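Home | Villages | Museums | Where to Sleep | Contact

Sostton, the village above the river

Posted in: Mountain villages, Day visits
14 comments

I visited Sostton in April, when the road from Deltberg is open again after the winter. The bus leaves Deltberg at nine in the morning and needs almost one hour. The village lies at 835 meters, on the south side of the hill, and it has 294 inhabitants according to the board at the entrance.

The open day starts at the square, in front of the church. Our guide was Ataberk Sarıgül, who came to live here as a teacher and now works for the municipality. He took us first to the old mill, then up the stone path to the chapel of the shepherds. The path is steep and I recommend good shoes. From the chapel one sees the whole valley of the Busent, and on the other side the chestnut forest, which belongs to the village since the time of the grandparents.

After the chapel we went down to the former school. It was closed for many years for lack of children, and today the municipality uses it for courses and for a small repair workshop. The rooms are bright, and the old maps are still hanging in the corridor.
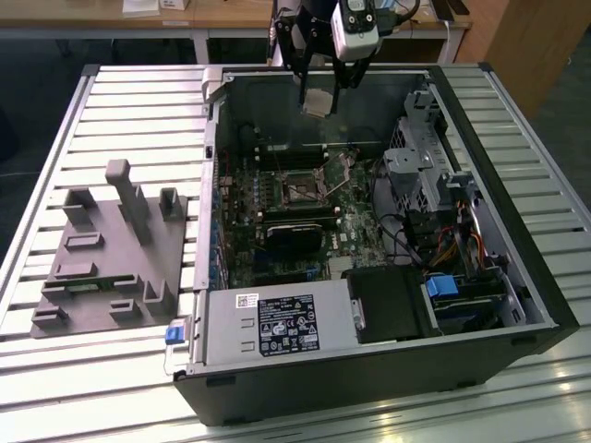

Open computer tower on the work table, with the green motherboard inside.

Lunch was at the Fuchs inn, the only one in the village. They serve bean soup, trout and a cake with chestnut flour - I ate two pieces. The dining room has place for roughly 110 persons, but on the open day it is better to reserve. They also have rooms on the upper floor, simple and very clean.

In the afternoon there was music at the square and a sale of honey and cheese. The washing place behind the church is also worth a look, the water comes directly from the mountain. The last bus goes down at half past five and it does not wait, so please be at the stop a little earlier.

Shared 14 times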